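Section 5: Setting up your first campaign in Stundgate

Last updated 2024-09-26

Okay, you've got your login and your agency profile is filled in, so now we get to the fun part! I set up a fresh campaign every couple of weeks at Skotanard, and I still follow these steps in this order (I skipped around once in May and ended up sending a release with the wrong logo on it).

1. Open the Campaigns tab and click New. Give it a name your client would recognize. I use the client first and then the topic, so "Després fall awareness" and so on.

2. Pick a campaign type. Choose Public Message if you're working with a partner such as a trade group or a city office, and Product if you're selling something. You can't switch types later without starting over.

3. Add your client under Owner. If there's a partner endorsing the campaign, put them under Supporter and upload their approval letter. Stundgate keeps the Supporter line off your release until the letter is in there.

4. Import your press list. The file has to be a CSV with name, outlet, email and beat in that order, and one list can hold 2,000 contacts. Got more than that? Split it by region and attach both lists.

Note: the import doesn't catch duplicates if the email is typed with capital letters in one row and without them in the other. I run mine through a spreadsheet first.

5. Paste in your release. Paste it as plain text, please! Word formatting brings along odd spacing that looks fine in the preview and awful in people's inboxes.

6. Fill in the quote box. Anyone you quote gets an approval email, and the release stays locked until they click yes. Tell them it's coming, since it tends to land in spam.

7. Send a test. You get 10 test sends per campaign, and I'd use at least two of them, one to yourself and one to somebody who hasn't read the thing yet and will spot the typo in the headline.

8. Set your embargo time and check the time zone next to it. It defaults to the zone of whoever made the account, which at our place is a person three hours behind the rest of us.

Caution: once you hit Schedule, the press list is frozen. You can still fix the text, but adding a contact means canceling and scheduling again, and every quote has to be re-approved.

Caution: don't turn on Auto Follow-up for a list of fewer than 50 people. On a small list they're usually folks you know, and a canned "just checking in" goes over badly. Write to them yourself.

If you use the Pitotard clippings add-on, connect it before the release goes out. It only picks up coverage from the moment it's connected, so anything published earlier has to be added by hand under Results, one link at a time.
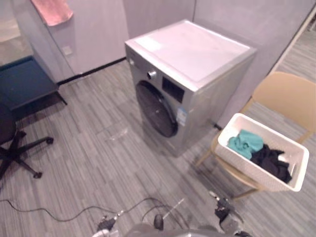
Once the first clippings show up, give them a tag right away, even a rough one, and the monthly report in Section 6 will go a lot faster.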